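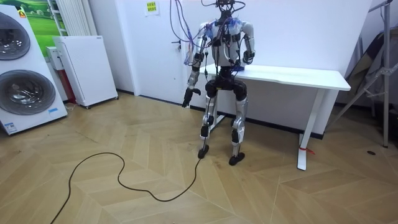

My aunt gave me the table on the condition that I never put a hot mug on it, and I said yes right away, the way you say yes to anything when you've been eating off an ironing board since October. The men from Pelkonen carried it up and wanted to know where it went. Well, there was only one place! The washers were already stacked on the left, one round door on top of the other, with the radiator up on the wall and that poster of green grass I keep meaning to straighten, so the table went against the white wall and that was my living room done. The little red tag was still tied down by the foot of the leg. I decided it could stay. My aunt ties a red tag on everything she thinks she might want back someday.

I had paid the men 90 dollars, and I still owed Stavus 700 for the deposit, so the table was the only nice thing in the place apart from the floor. I love that floor. It's laid in chevrons and if you stare at it too long while you're on the phone you start walking in zigzags. I was staring at it when my aunt called to say she was on the bus from Tamska, she had a seat by the window, and she'd be at my door in time for coffee. Would the table be clean? Of course it would be clean, I told her. What kind of person did she think I was?

Then I hung up and looked at the table.
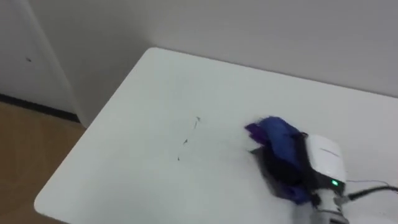

It was the poppy seed loaf. I'd bought it from the bakery behind the bus station and sawed at it with a butter knife (the bread knife is in a box, and the box is in a different box), and I'd carried each slice across the table with my hand cupped underneath, very pleased with how careful I was being. Crumbs and seeds all the way. On brown wood you'd never see them. On a white table they look like ants heading somewhere important.

The only cloth I could find was the blue one, or blue and purple, depending which way you fold it. It used to live in my grandmother's kitchen and it used to be a lot bigger, or I used to be a lot smaller. I have a whole drawer of proper cleaning cloths somewhere, still in the wrapper. I have a bottle of Grondo too, lemon, for all surfaces, and I know exactly where that is because it leaked into my good shoes.

So I had a go at it with the old blue cloth. I started at the wall and worked toward myself, and I got a very nice clean stripe and a very nice heap of crumbs. Then the downstairs buzzer rang and my heart just about stopped, but it was a delivery for apartment 18, and I'm in 81, and the poor man had been pushing buttons all over the building. I went down to let him in anyway. He had a lamp for them, an enormous thing with a shade like a wedding hat, and I held the elevator and wished it were mine.

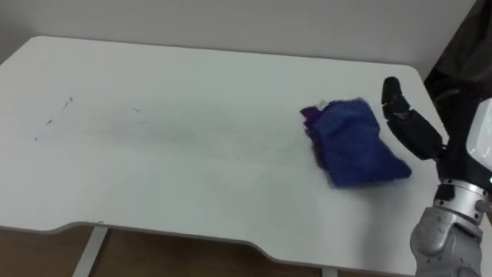
By the time I'd climbed back up (the elevator took the lamp and left me behind) I'd lost all my speed. You know how it is when you stop cleaning in the middle. The cloth was sitting there in a lump, all bunched up like a small pillow, and I sort of wanted to lie down on it. I thought about my grandmother, and how she used to do the whole kitchen with the radio on and never once seem to be in a hurry. She'd fold the cloth in four and use one side, then the next, then the next, and when she ran out of sides it was time for cake. I never learned to fold it right. Mine always ends up as a ball, and half the crumbs I pick up come out again on the other end of the table.

I called my aunt back. I told her I was only checking on the bus, and she could hear me rubbing.
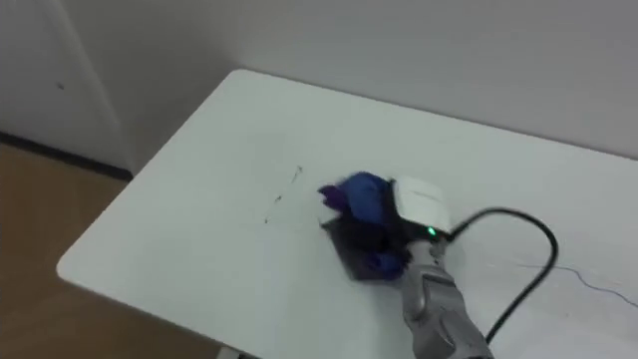 You're pressing too hard, came the voice down the line, over the bus engine and somebody's crying baby. Shake it out over the sink first. Fold it, wipe one way, shake it out again. And was it the blue one? It had better not be the blue one, she'd been looking for the blue one for years.

I said it was blue-ish.

She didn't speak for a couple of stops. I shook it out over the sink and folded it in four, or in something close to four, and wiped one way, all the way down, and did it again with the next side. It worked, of course. I put the cloth on the radiator and got out two cups, and two saucers, and a folded newspaper for each saucer, just to be safe.

When I opened the door she had her coat buttoned up to the chin and a paper bag from Tamska under one arm. She walked straight past me, ran one finger along the table and looked at it. Then she reached into her pocket and took out a piece of red string.

"Where is it?" she said, and I pointed at the radiator.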